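I finally finished Drollbridge last night and I have so many feelings about it that I'm typing this before breakfast!

If you missed it, Drollbridge is the new point-and-click adventure from Ruchti, the team behind Lutport. You play Baleck, a toll collector who wakes up to find that the far side of his bridge now leads to a different town every morning. Some of the towns are lovely. One is full of geese. Your job is to keep collecting tolls while working out who keeps moving the road (I guessed wrong, twice).

The puzzles are so much better than Lutport's. I loved Lutport, but there was a lot of rubbing every item on every other item and hoping. In this one you carry 7 things at most, and everything in your bag gets used for something sensible. The ferry bell puzzle took me a whole evening, and when I got it I yelled loud enough to wake the dog.

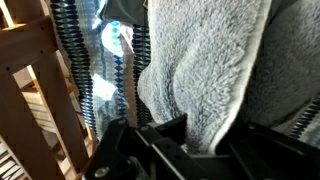
Blanket, zigzag hanging, pale wood. Cozy season is on.

The writing is what kept me going, though. Every toll payer has their own little story, and if you let somebody cross for free they remember it. I waved a beekeeper through in the second chapter and she came back near the end with 3000 coins and a very rude song. There are 33 travelers to meet and I've found all but two of them, so if anyone knows how to get the clockmaker to show up, please, please tell me in the comments.

Gripes? A couple. Walking back across the bridge gets slow once you've done it a lot, and there's no double-click to hurry. The save menu also puts your newest save at the bottom of the list, so I loaded the wrong one and had to redo the entire market chapter. Still fun the second time!

Anju Tripathi did the music and it's gorgeous, all creaky accordion and rain. I've had the toll booth theme on while doing dishes. Wendelin Thaler voices Baleck and gets a laugh out of the word "receipt" every single time.

I'm starting over tonight and charging everybody double.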